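Helpers wanted for laundry robot open day, Nollanport

3 min read

Skurklow is looking for 14 people to help run its open day in Nollanport on 6/20/26. The work is paid, the day is a long one, and you don't need any background in robotics. If you can talk to strangers and keep an eye on a rope line, you can do this job.

We expect 80 visitors over the day, coming through in groups. Each group gets a 30 minute visit: a short welcome in the front room, the laundry demonstration, then time for questions. Most of the people who have booked are from aged care homes, small hotels and the local high school, so the questions will range from what it costs to whether it can do fitted sheets. (It can't yet. Please say so if asked.)

What the helpers do

There are 4 roles. Tell us which you'd like and we'll try to match it.

Door: check names, hand out badges, show people where to leave bags and prams.

Group guide: walk each group through, keep to time, and repeat questions loudly enough for the people at the back.

Floor: stand at the rope beside the demonstration area. Visitors stay behind the rope while the arms are powered. If someone steps over it, you tell the operator straight away and the operator stops the arms. You will be shown the stop button as well.

Laundry: sort and fold between groups and put the next load where the operator wants it. This is the least glamorous role and the one we most need to fill.

The demonstration is run by Yuzuki Ishida, who has been working on the Hattori setup since April. It is two arms and an ordinary washer and dryer. The arms handle clothes one piece at a time, slowly, and the operator talks over the top of it.
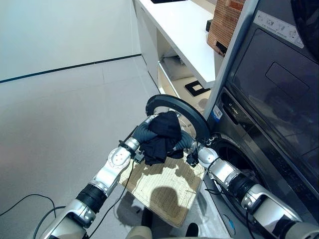
Dark clothing has been the harder part of the work, and Yuzuki will cover that in the talk. Things do get dropped. When that happens the guide keeps the group where it is and the operator decides whether to carry on or start again.

Who we're after

You need to be 18 or over and able to stand for long stretches — there are stools for breaks. Closed shoes are required, and long hair has to be tied back for the floor and laundry roles. A second language is useful but not needed. Experience in a museum, library or shop would help with the guiding.

Everyone does a paid training session the week before, at the same site. Lunch is provided on the day. Parking behind the building is limited, so tell us if you need a spot.

How to apply

Write to Wiremu Bright at the Skurklow front desk with a few lines about yourself, the role you'd prefer and any access needs. No résumé, please. Students from the Plarnetti program can apply but should check with their coordinator about hours first.

Comments

Marg T: Is the laundry role all day in the one room? Happy to fold but I'd want a change of view after lunch.

Wiremu Bright: Hi Marg, we can swap laundry and door at lunch if you're both keen. Put it in your note.

dkp_nolla: Can helpers bring a family member through on one of the visits?

Wiremu Bright: Yes, but they need to book a place like everyone else.

Sunil: Applied for floor. Are the shoes steel cap or just closed?

Wiremu Bright: Just closed. Runners are fine.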